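2024-08-06

Up before six again. The window in this room faces east and the curtain is thin, so there is no point fighting it. Made coffee on the little stove and drank it standing up, looking at the river. It has dropped since yesterday. The gravel bar on the far side is showing again and there were two herons on it.

Third day in Skarkham. I came here to go through my grandfather's letters and walk the old towpath while I had the time off, and so far I have done more of the walking. Today I made myself start on the letters. They are in a biscuit tin and two shoe boxes, and whoever packed them last put them back in no order at all. I spread them out on the bed by year, as far as I could read the postmarks. A lot of the early ones are from Rutden, where he had his first job at the mill. The handwriting gets worse as he gets older, but the early ones are hard too, because he wrote on both sides of very thin paper and the ink comes through.

Got through the whole first shoe box by noon. Mostly weather, wages and food. He was paid 240 a month at Rutden, and complains that the room took 150 of it. He mentions a dog twice and then never again. There is one long letter about a flood, with the water up to the second step of the church and everybody moving hay by boat. I had never heard that story from anyone in the family. I copied it out in full so I don't have to handle the paper again. My hand was sore after.

Lunch was bread, cheese and a tomato that had gone soft on one side. Need to buy more food tomorrow. The shop closes early, and I keep forgetting.

In the afternoon I walked upstream to the Lehner lock. It is 6 miles there and back if you stay on the path, a bit more the way I went, which was through the field with the electric fence. Hot, no wind. The blackberries are close to ready on the south side of the bank and hard and green everywhere else. Ate a few anyway. The lock gates have been replaced since I was here last, and the new ones don't leak, so the ferns that used to grow under the old ones are gone. The lock house is still boarded up. Somebody has cut the grass around it.

Sixten Moen was at the lock with his bicycle upside down, fixing a tire. I had not seen him since the funeral. He has gotten thin but says he feels fine. We sat on the beam and talked for an hour. He remembers my grandfather as a man who would not lend tools. I said that sounded right. He thinks the flood in the letter must be the one his mother used to talk about, but he had always heard it was the second step of the school and not the church. The two buildings are next to each other, so maybe they are both right. He says there is a mark cut in the stone at the side door and that it has a date on it. I will go and look.

He also told me the Wokau house was sold in the spring. The new people took out the apple trees. I was sorrier about that than I expected to be. My grandmother got her cooking apples there every fall, and I have the ladder she used. Sixten has grafts from two of the trees and offered me one. I don't have anywhere to plant it, but I said yes.

Walked back the short way. Left heel rubbed raw, the same spot as on Sunday's walk last summer with these same boots, and I still have not thrown them out. Put a bandage on it and soaked my feet in the dishpan.

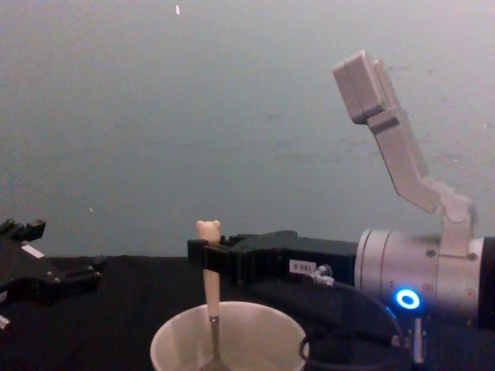 After supper I started the second shoe box. These are later, after he was married, and most are from my grandmother to him when he was away working. She writes a much better letter. She numbers her pages and answers his questions in the order he asked them. There is a lot in there about money. One whole page is a list of what she had paid out that winter, and at the bottom she added it up to 1129 and underlined it twice. No comment after it. The next line is about the baby's cough.

I stopped after that one, as the light was going and the lamp in here is no good for reading. I still have to sort out which baby she means. It could be my aunt or it could be my father, and it depends on the year, which is smudged.

Washed two shirts and hung them over the chair. Wrote a card to my sister and asked her about the dog. Tomorrow the shop first, then the stone at the church, then the tin.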